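# What the wrist camera doesn't know

I spent most of October trying to get a three-fingered hand to tell me whether it was holding something. You'd think the hand would have an opinion. It has motors, it has current readings, it has a camera sitting at the wrist with a better view of the job than I will ever get. Ask it whether the grasp is good and it says yes. It says yes to everything. It once said yes to its own thumb.

So the method I've been working on (project name Castgate, chosen by me on a Friday afternoon and now too late to change) is a small one. Before the arm lifts anything, the hand does a nudge. Each finger in turn eases off by a hair and comes back, and the wrist camera records while it happens. Then a modest network looks at the frames before and after each nudge and guesses whether the thing between the fingers is held, merely touched, or attached to the rest of the world.

That third category is the one I care about. Most grasp checkers I've read about assume the object is a free-standing block on a table, and the answer is held or not held. Our bench is full of things that are tied, strapped, bolted, plugged in or leaning on something heavier. If you lift one of those with confidence, you get a noise, and then you get an email from Nusrat.

Nusrat Talpur built the first version of the nudge, and I should say plainly that the good part is hers. Her version moved all the fingers together. Mine moves them one at a time, which is slower and looks fussy, like a man checking his pockets. But when all the fingers move at once the whole picture shifts, and the network learns to read the shift of the camera instead of the object. We lost 16 days to that. The validation numbers were lovely the entire time.

The test, once we'd stopped fooling ourselves, went like this. We set up 56 grasps the model hadn't seen, on things it hadn't seen, and compared the one-at-a-time nudge with a plain look from the same camera. The plain look got 37 right. I'm not going to print the nudge result yet, since Nusrat wants to rerun the set with the lights moved and she is usually right about lights. It's better. It's better by enough that I'm writing a blog post, and by little enough that I'm not writing a press release.

Where it still goes wrong is more interesting to me anyway. I've been sorting failures into folders, and they fall into a few heaps:

- Pale, smooth, curved surfaces. If there's glare down the middle and no texture, a small slide looks the same as no slide at all. The network shrugs and calls it held.
- Soft things. Fabric gives a little when you push and comes back when you stop, so it looks as if the object moved when only its skin did.
- Busy backgrounds. Cables and rails are full of crisp edges, and the model adores crisp edges. It'll happily track a bracket it has no business looking at.

Naturally the worst cases have all three. I keep one view open on my second monitor as a kind of penance. 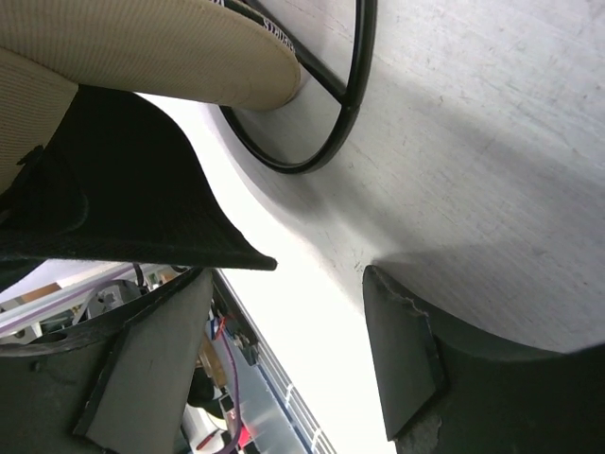 **Stonanov, 17th November**

I've looked at that ribbed beige fabric so long I could probably knit it. The big gray-white curve next to it is where the trouble lives. Toward the right there are scratches and specks, and a person can latch onto those without trying. Across the bright band there's nothing to latch onto at all, and the network's attention goes straight there, like a tourist.

The black felt-like cover on the one finger brings its own trouble. It's dark and a bit fuzzy, so its outline wobbles from frame to frame in the optical flow, and for a while that wobble was being scored as contact. I now mask the fingers out before anything else happens. It's a blunt fix, and it throws away the pads, which probably know more than anything else in view. The proper answer is to use the joint angles to say where each finger ought to be and subtract that. The code for this exists in a branch called `skuvstead-masks` that compiles on exactly one laptop.

Two things I'm trying next. One is to expose each nudge twice, short and long, and keep whichever has more to look at — cheap, dull, and I suspect worth more than the last month of network fiddling. The other is to let the model say "don't know" and ask for a second nudge from a different finger. Nusrat is against this one. Her argument is that a hand that can say "don't know" will say it all day, and that she already has colleagues for that.

I'll post the rerun numbers when she's done with the lamps. If you've tried anything similar on shiny curved parts, write to me, especially if it failed.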